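4. Presentación de una denuncia por el canal Nundora

Esta sección explica cómo registrar una denuncia por presunta malversación, cohecho o conflicto de intereses en un organismo adherido. Antes de empezar, tenga a mano los documentos que quiera adjuntar y el nombre exacto del organismo.

4.1 Crear el expediente

1. Entre en el portal Nundora y pulse «Nueva denuncia».
2. Elija la modalidad: anónima o con identificación. La modalidad no se puede cambiar una vez enviado el formulario.
3. Seleccione el organismo en la lista desplegable. Si no figura, escriba el nombre completo en «Otro organismo» y deje en blanco el campo de código.
4. Indique el cargo de la persona denunciada. Si ya cesó, marque «Excargo» y anote las fechas de su mandato.
5. Redacte los hechos por orden cronológico. El campo admite 3360 caracteres, espacios incluidos.
6. Pulse «Guardar borrador». El sistema asigna un número provisional.

Nota: el borrador se borra a los 2 días si no se envía. El número provisional no sirve para consultar el estado.

Atención: en la modalidad anónima, no incluya en el relato datos que permitan identificarle (turno, despacho, antigüedad). El equipo de admisión no corrige el texto recibido.

4.2 Adjuntar documentos

1. Abra el borrador y vaya a la pestaña «Anexos».
2. Suba cada documento por separado, en formato PDF. Los contratos y sus modificaciones van en archivos distintos.
3. Asigne a cada anexo un tipo: contrato, factura, acta, extracto u otro.
4. En «Origen», indique si el documento es público o interno.
5. Compruebe que la columna «Estado» muestra «Recibido» en todas las filas.

Nota: los expedientes importados desde Sadeghi, el registro anterior, conservan su numeración antigua. Para vincular una denuncia nueva a uno de ellos, escriba el número precedido de la letra S, sin espacios. Ejemplo: S1674.

Atención: no suba originales escaneados que lleven anotaciones a mano del denunciante. Use una copia limpia.

4.3 Envío y acuse de recibo

1. Revise el resumen. Los campos obligatorios vacíos aparecen en rojo.
2. Marque la declaración de veracidad.
3. Pulse «Enviar». Se genera un acuse con número definitivo y clave de consulta.
4. Guarde la clave fuera del equipo de trabajo. En la modalidad anónima no hay forma de recuperarla.

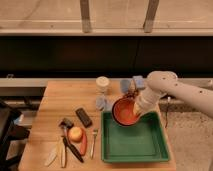
5. Para consultar el estado, introduzca el número definitivo y la clave en «Seguimiento». Los estados posibles son: en admisión, admitida, archivada y remitida a fiscalía.

Nota: el estado «Remitida a fiscalía» cierra el seguimiento en el portal. A partir de ese momento, las comunicaciones dependen del órgano que instruya la causa.

Si el envío falla con el código 374, la sesión ha caducado. Vuelva a entrar, abra el borrador y repita los pasos 1 a 3. Los anexos ya recibidos no se pierden.

Las dudas sobre admisión las atiende Teresa Mota; las incidencias técnicas, Krešimir Janevski. Ninguno de los dos puede facilitar información sobre el contenido de un expediente.

Oficina del canal Nundora · Contacto · Aviso legal · © Riltwood · Última revisión: 22/12/2020 · Volver arriba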